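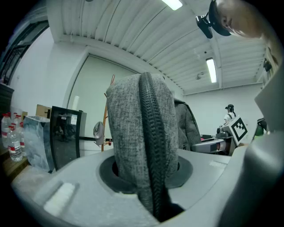
Wer Handgreifer miteinander vergleichen will, fängt am besten mit weichen Sachen an und hebt sich Tassen und Schachteln für später auf. Eine Schachtel packt fast jeder Greifer irgendwie, und man freut sich und hat doch wenig gelernt! Bei Stoff trennt sich die Spreu vom Weizen. Ich nehme dafür gern etwas wie das graue, filzig wirkende Teil mit dem dicken schwarzen Reißverschluss, denn der Reißverschluss läuft über die ganze Rundung und gibt dem Auge eine Linie, an der man sofort erkennt, ob sich der Stoff zwischen den Fingern verdreht. Bei einfarbigen Kissen ohne Naht habe ich mich früher ständig vertan.

Nun zu den kleinen Dingen, die mir in der Werkstatt viel Ärger erspart haben.

Legt euch vor dem ersten Griff einen Zettel mit fünf Spalten an: Greifer, Gegenstand, Griffstelle, gehalten, verrutscht. Mehr braucht es nicht. Glenys Pumphrey hat mir einmal eine Tabelle mit 26 Spalten geschickt (sehr liebevoll gemacht, das muss ich sagen), und ausgefüllt waren am Ende vier davon.

Immer beide Greifer am selben Tag und mit demselben Stück testen. Den Dorov und den Wamik hatte ich anfangs eine Woche auseinander, und in der Zwischenzeit war der Beutel gewaschen worden. Die ganze Reihe durfte ich wiederholen, 100 Griffe pro Gerät.

Fusseln! Filz und Wolle setzen sich in jede Ritze am Gehäuse. Ein trockener, weicher Pinsel nach jeder Runde genügt, bitte keine Druckluft, die bläst das Zeug nur tiefer hinein. Die Fingerflächen wische ich mit einem leicht feuchten Tuch ab und lasse sie gut trocknen.

Bei Kameras am Greifer die Linse zuletzt putzen, mit einem eigenen Tuch. Und schaut euch danach kurz das Bild an, ob die Finger noch da sitzen, wo sie vorher saßen. Ashok Negi klebt sich dafür einen schmalen Streifen Malerkrepp an den Monitor, das habe ich ihm sofort nachgemacht.

Im August kommt der Vergleich mit Strickmützen dran, darauf freue ich mich schon sehr.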